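About Sidport

Sidport prepares equipment plans and capital budgets for commercial laundries, aged care providers and TAFE workshops considering automation. The practice was set up by Dean Hollis and works from Prisalcombe. We do not sell machinery or accept commissions from suppliers.

Most engagements begin with a process audit. Each handling task is timed, graded for variability and matched against equipment on the market. Flat linen is generally straightforward to cost. Garments are harder: sleeves and collars bunch, and cycle times quoted for towels do not carry over.
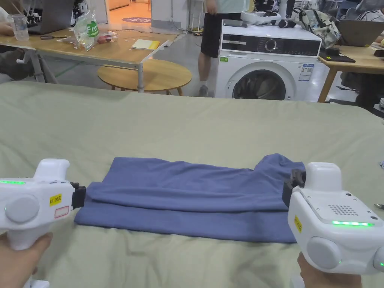 Budgets are built over 5 years and list purchase, freight, guarding, electrical work, operator training, spares and software licences as separate lines. Grippers and jaw pads are treated as consumables. Lease and purchase options are modelled on the same assumptions so that a finance manager can compare them directly.

To date we have completed 71 equipment plans. The standard costing template, Rovia, contains 134 line items and is supplied to clients as an unlocked spreadsheet. Tender documents and acceptance test procedures are prepared under a separate fee.

Janevski, our engineering partner, reviews floor loadings and power supply for sites with more than 40 staff. Bookings for the next round of audits close in September. Enquiries should include a site plan and a current asset register.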